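Astport Supply Notes
Counter containers: the lidded lollipop jar

April 19, 2020

Members of the Jellmont buying group have asked for the lollipop display jar to be covered in the same way as the biscuit tins last month. The jar is a wide plastic container for wrapped candies, with an orange dome-shaped lid. The lid is perforated with rows of small round holes, and a lollipop can be stood in a hole by its stick.

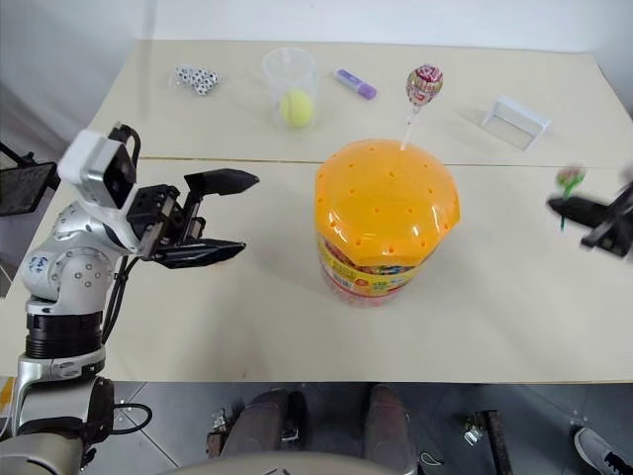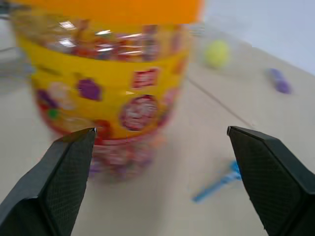

Lid

The dome is wider than the body, so the jar should be lifted by the body with both hands and never by the rim. The rim is scalloped and gives an uneven grip.

Sticks should be pushed in vertically. A lollipop set at an angle pulls sideways on the hole and will work loose when the counter is knocked. Fill from the middle of the dome outwards and keep the heads clear of one another. A short row at the back is adequate for a small counter and leaves the front of the lid free for a price card.

Bent sticks should go in the body of the jar with the remaining stock.

Body and label

The plastic is clear above and below the printed label, and wrapped candies show through it in both places. The label is mainly yellow and red. It hides the middle of the contents, so the stock level is best read from the upper clear section. When the candies drop below the top edge of the label, refill.

Do not stick price labels on the clear section. If a price has to go on the jar itself, place it on a plain part of the printed label, where adhesive marks are less obvious.

Filling

The Satti shop works to 100 pieces as a full load and tops up at 54. Pukari refills once a week regardless of level. Either method is acceptable, provided that old stock is taken out first and put back on top of the new.

1. Take the lollipops out of the lid and lay them flat.
2. Remove the lid and place it dome up on a clean surface.
3. Empty the jar and wipe the inside with a dry cloth.
4. Put in the new stock, then the old.
5. Refit the lid and check that it sits level before any sticks go in.

Cleaning

Wash the lid on its own in warm water with a little washing-up liquid. Sugar dust collects in the holes and a bottle brush of the narrow kind will clear it. Leave the lid to drain for around 5 hours. Wipe the outside of the body with a damp cloth and keep water off the edges of the label.

Spare lids

Astport holds 2 spare lids for members. Requests should go on the April order sheet under sundries, with the shop name in the left-hand column.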